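Napa cabbage, spring onions, and what the weekly shop is doing to my kitchen
Haworth Home Cooks Board > Shopping and Storing

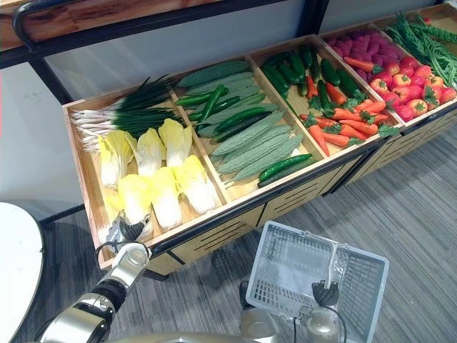
Page 3 of 38

marrowbone_jill wrote:
Picking up from the last page, where we had drifted onto whether it's worth buying vegetables for the whole week in one go. I used to be a firm believer. I'd do one big shop on Thursday after work, come home with two bags I could barely lift, and feel like the most organized woman in Haworth. By the following Tuesday I'd be digging through the bottom drawer for something that used to be cilantro. So these days I buy napa cabbage and spring onions for the long haul and pick up the soft stuff as I need it. A napa will sit in my fridge very patiently if I leave it whole and wrap it in a dish towel. What does everybody else do?

Flultov_fan wrote:
Jill, I'm with you on the whole head, but I never get to have one, because there are two of us and one of us (not me!) thinks cabbage is a punishment. I buy halves. The market on Holleck Street sells them cut, and I just put the cut side down on a plate and use it inside of three days. Soup the first night, then the rest goes in a pan with garlic and whatever noodles are in the cupboard.

oldstovepipe wrote:
I have to disagree about halves, and I say this with affection. Once a cabbage has been cut you're paying for somebody else's knife work and the clock is already running. Buy the whole head, peel off leaves from the outside as you need them, and leave the heart alone. My mother did it that way and so do I. If it's too much for two people, make kimchi, or give some to the neighbors. I've never had a neighbor turn down a cabbage. Well, one, but he moved.

Flultov_fan wrote:
Stovepipe, your neighbors are much nicer than mine! The other thing about a half is that I can see the inside. I've bought whole heads that looked lovely and had black specks all the way through.

marrowbone_jill wrote:
The specks are harmless, I eat them all the time. They do put people off though, I grant you that.

tinpanalice wrote:
Hello all, I mostly read and don't post, but I wanted to ask about bitter melon while the cabbage people are awake. I've bought it twice and both times it was so bitter that my family got up and made toast. I salted it the second time. Is there a trick, or do you just have to be raised on it?

oldstovepipe wrote:
Welcome, Alice. Slice it thin, scrape out all the white pith with a spoon (and I mean scrape, be mean about it), salt it for half an hour and then squeeze it hard. Then fry it with egg. The paler ones are milder in my experience.

Flultov_fan wrote:
I'd go the other way and skip the salt. All it ever did for me was make it bitter AND salty. I blanch the slices for a minute, drain them well and then cook them with a bit of ground pork and black beans. My grocer told me to look for wide, smooth bumps instead of small sharp ones, and I've had better luck doing that, though I couldn't swear to it in court.

tinpanalice wrote:
Thank you both, I'll do one half each way and report back. I have plenty of toast in.

harketti_road wrote:
Can I bring us back to spring onions for a second? I stand mine in a jar with an inch of water on the windowsill, and I've been snipping from the same bunch since February. The flavor does get thinner after a while, but for scattering on eggs it's fine.

marrowbone_jill wrote:
I tried the jar and forgot to change the water, and the smell drove us out of the kitchen. Mine go in the fridge in a damp paper towel now, roots and all. But I admire your discipline, Harketti, and if you have a way of remembering the water, please share it.

harketti_road wrote:
I change it when I make the coffee. Jar's right next to the pot.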